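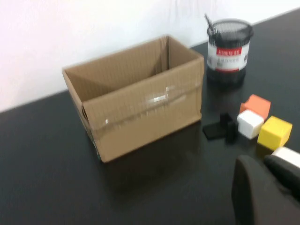
Nazanin Azimi's view was that the desk items should go into the carton last, with the pen holder on top, so that whoever opens it at Garkbridge has something to write with before the rest is unpacked. The meeting accepted this for the small cartons only. Large cartons will continue to be packed by weight, heaviest at the bottom.

Thu 7 May
Minutes taken by Shayne Bolger

1. Previous minutes
Accepted with one correction. Under item 4, "Poltel shelving" should read "Poltel cabinets". The shelving is staying.

2. Cartons
The reused cartons were discussed. Several have been taped more than once and the ends are wearing. S. Bolger reported that the tape holds well on clean board but lifts where an older strip has been pulled away and taken the top layer of paper with it. Agreed:
2.1 A reused carton with a soft or torn bottom goes to recycling.
2.2 Worn ends are acceptable if the base is sound.
2.3 Old tape on the front panel is to be left in place. New tape goes over it, running at least two inches past each end.
2.4 Flaps on open-top cartons may stay folded down for the short carry to the van – no stacking on these.

N. Azimi asked whether new cartons could be bought for the desk items. The quote from Talebi covers large sizes only. Not pursued.

3. Small loose items
Foam cubes, pens, clips and similar were left out of the first packing list. They take up little room but go missing easily. Foam cubes are to be bagged by set before they go in a carton, and the bag marked with the set number. Mixed sets are to be sorted at this end. It was noted that the foam marks under pressure, so bags go above books and never under them.

Pen holders travel upright with the pens removed and banded. The mesh ones bend at the rim if laid on their side under load. Labels on holders are to be left on.

There was some discussion of whether pens should be tested before packing. Left to the person packing.

4. Tabletops
The glossy black tops scratch. Cartons are to be lifted on and off, not slid. S. Bolger had tried felt pads under a carton and found that grit collects in the felt and makes the marks worse. A folded sheet is to be used where a carton will stand overnight. Tops to be wiped with a damp cloth only; the Pudora spray leaves a film that shows under the ceiling lights. Remaining Pudora stock may be used on the door panels.

5. Numbering
Carton numbers now run from 1224. The block ending 1662 is reserved and should cover everything, including the storeroom. Numbers go on two adjacent sides, in marker, top right corner. Printed marks already on the board are to be ignored, and where an old handwritten number is still visible it is to be struck through with a single line. The list is kept by N. Azimi. Items moved between cartons after numbering must be changed on the list the same day.

6. Labels
Room name first, then shelf or desk, then contents in up to three words. "Misc" is not a content. The meeting did not settle on a color scheme; the Garkbridge floor plan uses colors that do not match the label stock we have. Carried forward.

7. Actions
SB – sort reused cartons, remove those that fail 2.1.
NA – add small items to the packing list and circulate.
NA – ask Garkbridge for a floor plan without colors.
SB – bags for foam sets, two sizes.

8. Other business
The tape dispenser with the missing tooth is to be thrown out. The cabinet keys are in an envelope taped inside the left door.

Next meeting later in May, same room, if the tables are still in it.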